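Dellura Kitchen Simulation Pack – Frequently Asked Questions

What do I get when I buy the pack?
A set of simulated kitchens you can load on your own computer, a model of a two-finger gripper with a camera view from the wrist, and a library of starter tasks. The standard pack has 200 room layouts. Each can be loaded with different floors, counters and wall finishes.

Do I need a real robot?
No. Many customers work only in simulation for the first few months. If you own an arm, you can replace our gripper with a model of yours.

What kind of computer will I need?
A desktop with a recent graphics card. The full download takes a while, so start it at the end of the day. Laptops can run single rooms but are slow at batch rendering.

How many recorded runs are included?
3128. They are sorted by room and by task, and you can leave out any group you don't want during setup.

What is the difference between Callulthorpe and Femer?
Callulthorpe is the room editor. Femer is the part that plays back runs and saves camera views. Both come with the pack and share one license key.

Can I change the surfaces in a room?
Yes. Open the room in Callulthorpe, pick a surface and choose a finish. Marble, hexagonal tile and flat colors are all in the base library. Mixing them is fine – the default rooms do this a lot.

Why do the rooms look less than realistic?
Plain materials render faster, and we chose speed. The Çınar add-on has more detailed textures and is sold separately.

What does the wrist view show? 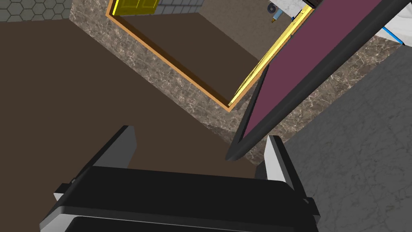 The wrist view is saved for every run by default. You can turn it off in the Femer settings if disk space is short, or keep it and lower the save rate to 10 views per second. The fingers stay in the view on purpose, so that you can check whether they are open or closed at any point in a run.

How many people can use one license?
Up to 6 people at the same site. Schools should write to us before ordering.

Is there a trial?
Yes, with one room and no time limit. Saved runs carry over if you buy the pack later.

Who do I contact for help?
Barrett Ferreira handles support. Use the form on the contact page and include your license key and the name of the room. The next update is planned for March and is free for current customers.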